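Speaker notes: Laying out small parts before assembly
Ludirstead Technical Center, instructor development series
Revised 18/03/2026

Running time is 42 minutes, with questions held to the end. The slide numbers in these notes follow the printed deck and differ from the older Skurkard version, which had a separate section on storage.

Opening (slides 1 to 3)

Good morning, and welcome on behalf of the Center. The subject of this session is the work surface: how parts are set out before anyone begins to join them, and how the person doing the work knows where each part belongs.

Most of you teach assembly in one form or another. You will have seen students spend the first part of a lesson sorting through a tray, turning over the same three parts, and then starting with whichever one came to hand. The instructions may be perfectly clear. The trouble usually begins earlier, on the table itself.

The Center has used marked layout sheets in its introductory course since the course was reorganized. I will describe how those sheets are drawn up, how we introduce them, and the mistakes we made with the first versions.

Pause here. Ask how many in the room already use a printed layout of any kind. Acknowledge the answers briefly and move on.

The work surface (slides 4 to 7)

Begin with the table. We recommend a dark, plain top with a light sheet placed on it. The contrast defines the working area without any need for tape or raised borders. Students understand at once that parts belong on the sheet and that everything else stays off it.

The sheet should be longer than it is wide and should be placed with the short side toward the worker. In our first year we placed it the other way. Students then spread their parts to the far left and right and reached across themselves to get at them. Turning the sheet solved most of this.

Fasten the sheet if the table is slick. A sheet that slides during the first step will be slightly off for every step after it, and the student will not know why the parts no longer line up.

Clear the table before the sheet goes down. Cups, phones, pencils and the previous group's leftover parts should be put away. It is the instructor's duty to check this at the start of the course and the student's duty from the second lesson onward.

Marking positions (slides 8 to 12)

There are two ways to mark a position. The first is to write the name of the part. The second is to draw its outline. We use outlines wherever the shape allows it.

A round part gets a circle. The circle should be a thin line, drawn slightly larger than the part, so that the line remains visible once the part is in place. If the circle is the same size as the part, the line disappears under the edge and the student cannot judge whether the part is centered. If it is much larger, the student will place the part anywhere inside and consider the job done.

Pegs are harder. A peg standing upright covers a very small circle, and a peg lying down covers a short bar. Decide which you want and draw that one. The Plurko sheets, which several of you have used, show both, and in our trials students regularly laid the peg down when it was meant to stand.

Keep writing to a minimum. A sheet with seven labels and a paragraph of instructions will be read once and then ignored. Put the instructions on a separate card.

If asked about color printing: black lines on white are sufficient. We tested colored outlines for one term and found no benefit that justified the expense.

Color of the parts (slides 13 to 15)

Our training parts are a single color, set against white sheets and white panels. Visitors often ask why we do not give each part its own color. The reason is a practical one. Once every part has its own color, students match colors and stop looking at shape, length and orientation. In later courses they will work with hardware that is all the same gray, and the habit of looking closely must already be in place.

A single strong color also helps with clearing up. A part left behind on a light sheet is seen immediately. We lost parts constantly when both the sheets and the parts were pale. The December inventory that year came up 22 pegs short, and most of them were later found inside folded sheets.

Panels and upright pegs (slides 16 to 19)

A panel is a flat square with a slightly raised edge. It takes up a fair portion of the sheet, so it should be given one side to itself, with the individual parts on the other. Which side is a matter for the instructor, provided that it remains the same throughout the course.

Pegs of different heights should not be introduced together without comment. Hold up a short one and a tall one before the exercise begins. Students who have compared them by hand seldom confuse them later. Students who have only read about the difference often do.

Stand the taller peg where it will not be in the way of the reaching hand. Knocking over a peg is the most common interruption in the introductory lesson, and it nearly always happens while the student is reaching past it for something else.

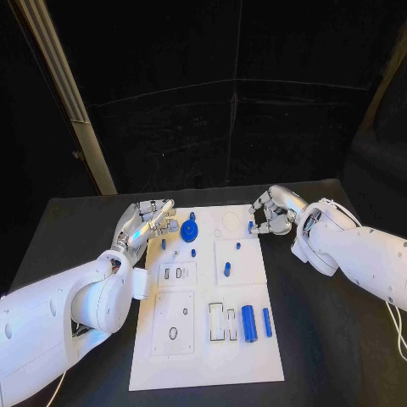

With a disc that carries a post at its center, the disc should be down and settled before anything is set near it. The post is a convenient thing to hold, and students will want to carry the disc by it. We ask them to hold the disc by the rim for the first several lessons, as this makes them look at the outline on the sheet while they lower the part.

Leave open space between the disc and its neighbors. The fingers need room on the way down and again on the way out. A layout that looks balanced on paper can be quite impossible to work with if the pegs stand too close. Before any new sheet is approved, one of our instructors sets it out in full and then picks up every part again, in order, without touching the others. If that cannot be done, the sheet is redrawn.

Loose parts at the edge of the sheet (slides 20 and 21)

Parts waiting to be placed should lie along the upper edge. They are then in view, within reach, and out of the path of the forearm. Parts kept along the near edge are swept off by sleeves. Do not allow parts to be held in the other hand while waiting.

Very small fittings deserve particular care. They should be placed early, and their positions should be marked as clearly as those of the larger parts.

Assessing the layout (slides 22 to 24)

We assess the layout separately from the finished assembly. The layout must be complete and correct before the student is permitted to proceed. The passing mark is 90, and points are deducted for a part outside its outline, a peg in the wrong orientation, or a part missing from the sheet.

Some instructors object that this slows the lesson. It does, for the first two or three meetings. After that the students set out their parts quickly, and the time is recovered during assembly.

The Tóth worksheet in your folder may be used for recording results. It may be copied freely for classroom use. Please use the current version, as the earlier one lists the panel steps in the wrong order.

Closing (slide 25)

Ask participants to take one exercise they already teach and draw a layout sheet for it before the afternoon session. Blank sheets and rulers are on the side table. Drawings do not need to be neat, but outlines should be at full size.

Questions. If time is short, take those on marking positions first and refer storage questions to the Skurkard handout.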